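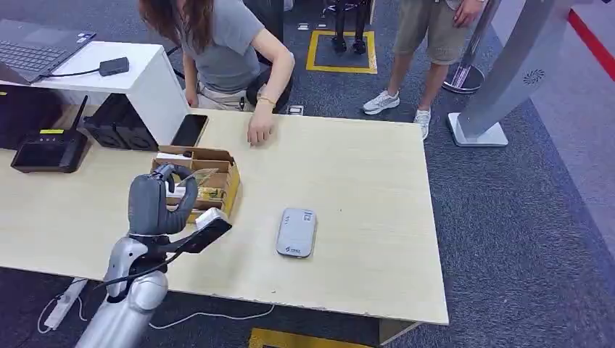
Step 3. Set the demonstration table

Put the parts tray near the front edge of the table, on the arm's side, and keep phones and laptops out of its reach. Run the Pomar check routine at reduced speed before the doors open. Set the lift height to 100 mm and the grip hold to 6 seconds.

Step 4. Mark the floor

Lay yellow tape on the carpet before visitors arrive. Press the corners down firmly — lifted tape catches on shoes. Mains leads go under the table.

Step 5. Lower the hand

Open the fingers fully, then bring the arm down in 300 mm stages. Stop clear of the carpet and check the floor for small items before going further.

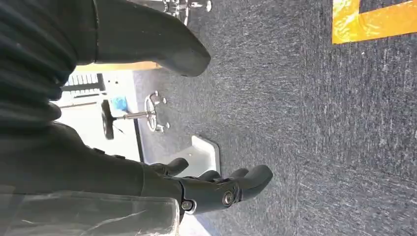
Can visitors stand inside the tape while the arm is powered?

Only after the operator has pressed stop and the Fletia controller shows idle. Restart from the home position once they have stepped back out.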